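The Osent does not come in a box. It comes on a pallet, with 18 pages of instructions and a bill that our accounts department rang me about twice. For this Gridex will lend you a gripper, the software to run it and, for the first month, Babita Sachdeva, who is by some distance the best part of the package.

Sachdeva's view is that any fool can make a robot pick up a brick. Bags are the trouble. Clear plastic shines, creases and changes shape the moment you touch it, and most machines treat it much as I treat a tax return.
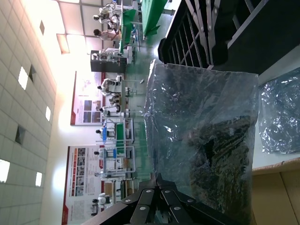 Gridex rents the kit out in blocks of 20 days, with a minimum of 2 blocks, and will not be talked down. I tried. Training is extra, spare fingers are extra, and the helpline shuts at lunch, when everything goes wrong.

Radwan's rival kit is cheaper and has the nicer manual. It also sulks at anything see-through. If your firm packs tins, save your money and ring Radwan. If it packs bags, clear some floor space and ask for Sachdeva by name.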